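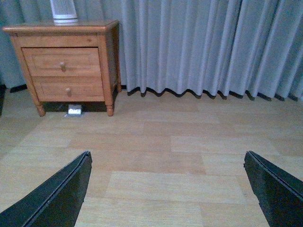
가정용 로봇 장비 예산은 본체 가격만 보고 잡아도 되는가?

본체 가격은 전체 예산의 68%까지만 배정한다. 나머지는 그리퍼 손끝 교체품, 배터리, 바닥 및 전원 정비, 예비비로 나눈다.

작성 2025년 12월 8일 / Jodthorpe 살림·작업실 메모

구매 전 실측

견적을 받기 전에 방부터 잰다. 줄자, 수평계, 종이 한 장이면 된다.

- 통로 폭: 가장 좁은 지점을 기준으로 한다. 제품 사양서의 본체 폭에 좌우 5cm씩 더한 값이 통로 폭보다 작아야 한다.
- 가구 하부: 다리가 있는 협탁은 바닥에서 몸체 하단까지의 높이를 앞뒤로 각각 잰다. 센서가 빈 공간으로 읽고 진입하는 기종이 있다.
- 커튼: 밑단과 바닥 사이 간격을 기록한다. 주름이 깊은 커튼은 바퀴에 말릴 수 있으므로 밑단을 올리는 수선비를 예산에 넣는다.
- 바닥재: 광택이 있는 마루는 조명 반사로 거리 측정이 흔들릴 수 있다. 시연은 낮과 밤에 한 번씩 요청한다.
- 콘센트: 충전대 예정 위치에서의 거리를 잰다. 멀티탭 연장은 통로를 가로지르지 않게 한다.

서랍 작업용 그리퍼

작고 둥근 나무 손잡이는 평평한 손끝으로 잡으면 미끄러지기 쉽다. 손잡이 지름과 돌출 길이를 재서 판매처에 보내고, 손끝의 최대 벌림 폭과 허용 당김력을 서면으로 받는다. 서랍이 뻑뻑하면 레일에 양초를 먼저 문지른다. 당김력이 한 등급 높은 모델보다 양초가 싸다.

상판 위에 물건을 올려 둔 채 서랍을 여는 작업이라면 가구가 흔들리는지도 본다. 다리 밑에 미끄럼 방지 패드를 붙인 뒤 다시 시험한다.

예산 배분 (총액 100 기준)

본체와 팔: 68
손끝, 배터리 등 소모품: 14
바닥·전원 정비: 5
예비비: 나머지 전액

예비비는 첫해에 쓰지 않았더라도 소모품 항목으로 옮기지 않는다. 바퀴와 관절부 수리는 대체로 보증 범위가 좁고, 출장비가 별도로 청구되는 경우가 많다.

견적 비교 시 확인 항목

Flotier와 Briggs 두 곳의 견적을 나란히 놓고 보니 합계 방식이 달랐다. Flotier는 설치비를 본체에 포함했고 Briggs는 따로 적었다. Bernau 창고 출고분은 운송비가 추가된다. 항목을 같은 순서로 다시 적은 다음 비교한다.

- 손끝 교체품의 단가와 최소 주문 수량
- 배터리 보증 기간과 보증 개시일
- 소프트웨어 사용료의 갱신 주기
- 반품 시 포장재 보관 의무
- 시연 장비와 납품 장비의 동일 여부

대여 후 구매

대여료가 구매가에서 공제되는지 먼저 묻는다. 대여 기간은 14일이 무난하다. 첫날은 지도 작성과 충전 위치 조정에 쓰고, 그다음부터 실제로 맡길 작업만 반복시킨다. 실패한 횟수와 사람이 개입한 시간을 종이에 적어 둔다.

대여품 반납 전에 가구 모서리와 바닥의 긁힘을 확인한다. 다음 가격표 갱신은 5월이며, 그때 배분표를 다시 계산한다.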